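Vurnow Adds Registry Lock and Staged Transfers for Domain Customers

Domain registrar Vurnow will turn on registry lock for all business accounts in January, the company told resellers on Tuesday. The feature was previously limited to customers holding 200 or more names. It will now apply to any account on the business plan, at no extra charge for the first 26 names.

Registry lock sits above the ordinary transfer lock that most registrars switch on by default. With the ordinary lock, anyone who gets into the account can remove it from the control panel. With registry lock, changes to name servers, contact data or registrar of record are refused at the registry until an unlock request has been confirmed by a second channel.

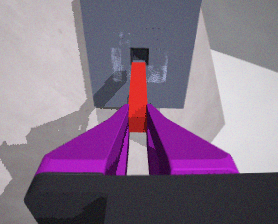 Unlock requests at Vurnow will need two named contacts. One submits the request from the control panel, and the other confirms it by phone with a passphrase set in advance. Product manager Sneha Pandey said the request has to match the stored record exactly, and a near match is rejected. Contacts can be changed only while the name is unlocked.

An approved unlock lasts 4 hours. After that the lock returns by itself, whether or not any change was made. Customers who need a longer window, for example during a move between DNS hosts, can book one in advance through support.

Staged transfers

The same release changes the way bulk transfers are handled. Until now a customer moving a portfolio to Vurnow submitted one list, and a single bad authorization code could hold up the whole batch. Lists will now be split by extension and each group processed separately. Names that fail are returned to the customer with the registry's error code.

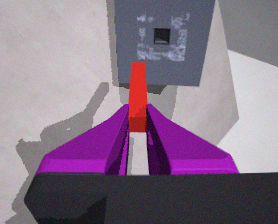

Groups are queued in the order of their expiration dates, so that names close to renewal move first. A name within 7 days of expiration will be left out of the queue, and the customer will be asked to renew it with the current registrar before trying again. DNS records can be imported ahead of the transfer as a zone file. DNSSEC keys are not imported and must be entered by hand.

Zundano, a reseller with customers in retail and travel, tested the staged process before release. Its operations lead, Vidar Fagerlund, said the error codes were the main gain. "Before, we got a failed batch and had to check every name in it," he said. "Now we get the name and the reason."
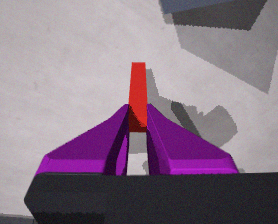

Changes for resellers

Resellers connected through the API will see two new status values, one for a locked name and one for a pending unlock. Client software that treats unknown values as errors should be updated before the release. The test environment already returns both. The older bulk transfer call stays available but will return a deprecation notice.

Wholesale prices are unchanged.

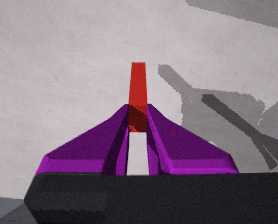 Contact

Reseller questions go to Hazem Samir in partner support. Documentation for the new API values is in the reseller portal under Domain Status.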